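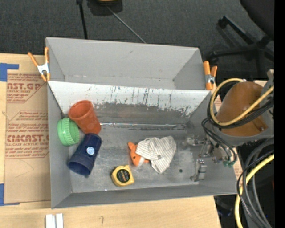
# 仕切りの斜面ばかり削れていきます。ビンの固定と指の高さ、どこから見直せばいいでしょう

**Ingegerd Ljungberg**

はじめまして。いつも読むばかりで、書き込むのは初めてです。長くなりそうなので、お茶でも用意してからどうぞ。

Jusholmの小さな作業場で、卓上のピッキングセルを一台みています。仲間うちではWistonと呼んでいます。木の天板に灰色の金属のビンを前後に並べて、手前から奥へ、奥から手前へと物を移し替えるだけの単純なセルです。前任の方から引き継いだのが三月で、配線図は手描きのものが残っていましたが、ビンの固定方法についてはメモが一行もありませんでした。見たままを引き継いだ、という感じです。

困っているのは、前後のビンの間にある斜めの仕切りです。表面が白いのですが、下のほうがひどく傷んで、ぎざぎざした帯のように黒い擦り傷が入り、灰色の地金が出てしまっています。奥のビンの壁はかすかに擦れた跡があるくらいできれいなので、余計に目立ちます。引き継いだときはここまでひどくなかったはずなのですが、そのときに写真を撮っておかなかったので、どれくらいの速さで進んだのかはわかりません。撮っておけばよかったと、今になって悔やんでいます。

今の構成を書いておきます。

- ビン同士の合わせ目を、オレンジ色の柄のばねクランプで左右それぞれ挟んでいる
- アームは右側から、ビンの壁を越えて手を入れる
- グリッパは銀色の二本指で、角張ったブロック状の指がビンの底の近くまで下りる
- 黄色いケーブルと黒いケーブルの束は、アームの丸いカバーの左側を大きく回して、右上へ斜めに渡している
- 底面の高さの設定値は438(前任の方が決めた値で、基準は天板だと聞いています)

中に入れる物はわりと雑多です。赤っぽいコップ、紺色のコップ、緑のぎざぎざのついたもの、黄色い巻尺、オレンジ色のぬいぐるみ、縞の入った白っぽい布。それから細長い棒です。この棒が曲者で、奥の斜面の足元に横たわってしまうと、指がなかなか下に入りません。取りに行っては空振りし、もう一度取りに行っては何かをこする音がします。最初は棒がビンに当たる音だと思って聞き流していたのですが、今思えば、指が斜面を削っている音だったのかもしれません。

自分で試したことも書きます。クランプをいったん外して、前のビンを奥のビンにぴったり寄せ直し、もう一度挟みました。その日の午前中は静かでした。でも午後になると、また同じ音がします。定規を当ててみたら、前のビンの右の角だけが、朝に鉛筆でつけた線から2ミリずれていました。ずれていたのが右側だけというのも、何か意味がありそうで気になっています。

それと、もうひとつ。底面の高さの値を少し上げてみたら音は減りましたが、今度は布をつかみ損ねるようになりました。ふわっとつまんで、途中で落としてしまうのです。下げればこすり、上げればつかめない。間を探してあちこち動かしているうちに、どの値が何に効いているのか自分でもわからなくなり、結局は438に戻しました。

お聞きしたいのは、こういう場合にまずビンの固定を直すべきか、指の高さを直すべきか、それとも傷んだ斜面を先に直すべきか、という順番です。全部いっぺんにやりたくなる性分なのですが、以前それをやって、何が効いたのかわからなくなったことがあるので、今回は皆さんの知恵をお借りしてからにしようと思います。よろしくお願いします。

投稿日:2024年4月26日

---

**ねじ山つぶし**

クランプを強いのに替えれば直ると思います。うちはそれで直りました。

あと、棒は抜いたほうがいいです。細いものはどこのセルでも面倒です。

---

**Hovlandの夜勤あけ**

Ljungbergさん、ようこそ。とても丁寧に書いてくださっているので、読みながら自分の持ち場を思い浮かべていました。うちのセルもよく似ていて、やはり最初の年に仕切りを一枚だめにしています。ですから、ちょっと長くなりますが、当時の自分に教えてあげるつもりで書きますね。

まず順番ですが、私なら、固定、高さ、斜面の順にやります。斜面を先にきれいにしたくなる気持ちはよくわかります(見た目がいちばん気になりますものね)。でも、削れている原因が残ったまま新しい面を貼ると、その新しい面がまた削れます。私は一度それをやって、貼った翌週に同じところへ同じ傷がついているのを見つけ、しばらく椅子に座ったまま動けませんでした。

### 固定

写真を拝見すると、クランプは前後のビンを互いに留めているのですよね。これはこれで大事で、合わせ目が開くのを防いでくれます。ただ、ビンと天板の間については、写真からはどう留まっているのかがわかりませんでした。もし天板に対しては置いてあるだけなら、ふたつのビンが仲よくつながったまま、一緒に動いてしまいます。クランプをいくら強くしても、そこは変わりません。

右の角だけがずれた、というのは大きな手がかりだと思います。アームが右側から壁を越えて入ってくるのですから、手首や指の付け根が右の壁にそっと触れているのかもしれません。ゆっくりした速度で、ビンの隅を順番に訪ねさせてみてください。速度は5パーセントくらいまで落として、目の高さをビンの縁に合わせてしゃがむのがおすすめです。上から覗いていると、当たっているのか、すれすれで通っているのか、案外見分けられません。膝が冷えますから、何か敷いてくださいね。

確認には紙も便利です。コピー用紙を細く切ったものを右の壁の外側に垂らしておき、アームを通します。紙が揺れたり引きずられたりしたら、そこを通るときの余裕が足りません。私は今でも、何かを組み替えた日は必ずこれをやります。

天板への固定は、ビンの外側の角に突き当てを置くのがいちばん素直です。小さなL字の金具を木ねじで天板に留め、ビンの角をそこへ押し当てるようにします。手順としては、

1. 非常停止を押して、アームが動かないことを確かめる
2. クランプを外し、中の物をすべて出す
3. ビンを正しい位置に置いて、外周を鉛筆でなぞる
4. 奥のビンの左右の角に突き当てを留める
5. 前のビンを奥のビンに寄せ、手前の角にも突き当てを留める
6. 最後に、合わせ目のクランプを元どおりに掛ける

5番で隙間ができたら、薄い板を挟んで詰めてください。力で押し込むと、壁がわずかに反って、せっかくの仕切りの角度が変わります。

左側の天板に、青いテープと一緒に、茶色い保護紙のついたアクリル板がありますよね。あの板の端がビンの底の下に少しでも入り込んでいないか、ついでに見ておいてください。紙の面は思いのほか滑りますし、片側だけ持ち上がっていると底の高さも傾きます。右側のグリッパの下にも同じ印刷の紙がのぞいているので、私はちょっとそこが気になりました。入り込んでいなければ何も問題ありません。

### 高さ

固定が済むまで、高さの値にはさわらずに我慢です。ビンが動いているうちに測った高さは、その日限りの数字になってしまいます。

438という値ですが、基準が天板だと聞いている、というところが私は少しひっかかりました。前任の方を疑うわけではまったくなくて、基準というのは人から人へ渡るうちに、天板だったりビンの底だったりグリッパの取り付け面だったりと、すり替わりやすいのです。一度、ご自分で取り直してみてください。空にしたビンの底に紙を一枚置いて、指を閉じた状態でそろそろと下ろし、紙を引いて軽い抵抗を感じるところで止めます。これを、四隅と真ん中でそれぞれ記録します。

底面も写真では磨いたような金属で、あちこち白っぽく曇っていますね。板がたわんでいると、真ん中と隅とで読みが違ってきます。違っていたら、いちばん高いところに合わせるのが安全側です。低いほうに合わせると、高いところで指がこすります。

それから、ここがたぶん本題なのですが、斜面の足元だけは底面の高さとは別に考えてください。指は二本あって、幅も奥行きもあります。指先の中心で見ると底にちょうどよくても、仕切りに近づけば、奥側の肩が先に斜面に触れます。傷の帯が斜面の下のほうに集まっているのも、そう考えると辻褄が合うように思います。断定はできませんけれど。

ですから、布のために底面の高さは低く保ったまま、斜面の近くにだけ「ここから奥へは、この高さより下りない」という帯を設けるのがよいと思います。うちでは斜面の足元から手前へ50ミリを帯にしています。ソフトによって呼び名は違いますが、禁止領域とか境界とか、そういう設定がどこかにあるはずです。

これで、下げればこすり、上げればつかめない、という板挟みはだいぶ楽になるはずです。布は底に広がるものですから低く、斜面の際は高く。ひとつの値で両方をまかなおうとすると、Ljungbergさんのようにどれだけ丁寧な方でも必ず迷子になります。

### 棒のこと

ねじ山つぶしさんは抜いたほうがいいと書いておられて、それもひとつの手ですが、私は残したい派です。細長い物があるとセルの弱いところが早くわかるので、調整中はむしろありがたい相手です。

帯を作ると、斜面の足元に寝た棒は取れなくなります。そこで、取れないときは手前へかき寄せる動作を一回だけ入れます。指を閉じ、帯の高さぎりぎりまで下ろして、棒の端を引っかけて手前へ引く。真ん中を引くと棒が回るだけで終わることがあるので、端を狙います。写真の棒は左の端のあたりに太くなったところがありますね。ああいう段差があると引っかけやすいので、まずはそちら側から試してみてはどうでしょう。ただ、すぐ左に赤いコップがいますから、コップを先に移してからのほうが落ち着いて作業できます。

かき寄せは一回で諦めさせるのが肝心です。何回も繰り返す設定にしておくと、人がお昼に出ている間じゅう同じところをこすり続けます。うちの仕切りがだめになったのは、まさにそれでした。

### 斜面

さて、お待ちかねの斜面です。固定と高さが落ち着いて、何日か動かして新しい擦り傷が増えないことを確かめてからにしましょう。傷が増えたかどうかは、油性ペンで斜面の足元に細い線を一本引いておくとすぐわかります。線が欠けたら、何かが触れています。

補修では、まず浮いているところや毛羽立ったところを全部取ってください。地金が見えているところの周りは、端がめくれていると指がそこに引っかかって、ますます広がります。次に、金属の削れ粉を拭き取ります。掃除機で吸ってから、湿らせた布で拭き、乾いた布でもう一度。エアで吹くのはやめておきましょう。粉がグリッパの継ぎ目やケーブルの付け根に入ると、あとで泣きます。

新しい面に何を使うかは、もとの白い面が何なのかによります。写真からは判断できなかったので、剥がした切れ端を見てから決めてください。うちは薄い樹脂の板を両面テープで貼っていて、上の端を縁から少し出し、下の端は底に着くところまで伸ばしています。段差を足元に作らないのがコツです。段差があると、棒も指も、面白いようにそこへ引っかかります。

### ついでに、ケーブル

聞かれていないのに書いてしまうのですが、黄色いケーブルの大きな輪は、アームがいちばん奥まで伸びたときと、いちばん手前で手首をひねったときの両方で見てあげてください。輪に余裕があるのはよいことですが、余裕がありすぎると、垂れた部分がビンの縁やクランプの柄に引っかかります。とくに左のクランプは柄がV字に開いて上を向いていますから、輪が下がってきたときの受け皿になりかねません。柄の向きを外へ倒せるなら、そうしておくと気が楽です。

グリッパの根元の、緑っぽい継手のところに入っている細い黒いケーブルもお忘れなく。曲がりがきつくなっていないか、電源を落としてから指でそっとなぞるだけで十分です。硬くなっているところや、つぶれているところがあれば早めに替えましょう。

長々とすみません。右の角のこと、紙を垂らしてみた結果だけでも教えてもらえたらうれしいです。

---

**Ingegerd Ljungberg**

おふたりとも、ありがとうございます。ねじ山つぶしさん、短いお返事でも、書いていただけてほっとしました。

夜勤あけさん、さっそく紙を垂らしてしゃがんでみました。揺れました!右の壁の手前寄り、手首が下りはじめるあたりです。触れているのはごく軽くで、しゃがまなければ絶対に気づかなかったと思います。壁を越える高さを先に少し上げ、それから下りるように順番を変えたら、紙はもう揺れませんでした。

ビンは、おっしゃるとおり天板には留まっていませんでした。お互いにつながったまま、ふたり仲よく動いていたようです。L字の金具はFemportの金物屋さんに頼んだので、届いたら突き当てを付けます。高さの値はそれまでさわりません(さわりたいですけれど、我慢します)。

斜面の足元の油性ペンの線は、もう引いてしまいました。順番が違うかもしれませんが、これくらいはいいですよね。

---

**Hovlandの夜勤あけ**

線はいつ引いてもいいんですよ。よかった、右の角の謎がひとつ解けましたね。

金具を留めるとき、木ねじの下穴は細めのドリルで先にあけておいてください。いきなりねじ込むと天板の端が割れることがありますし、ねじが斜めに入って、突き当てまで一緒に傾きます。それと、突き当てを付けたあとで、アームにビンの隅をもう一度ゆっくり訪ねさせるのをお忘れなく。今度は金具のほうに当たるかもしれませんから。

高さを四隅と真ん中で取り直したら、その紙はぜひ手描きの配線図と一緒に綴じておいてください。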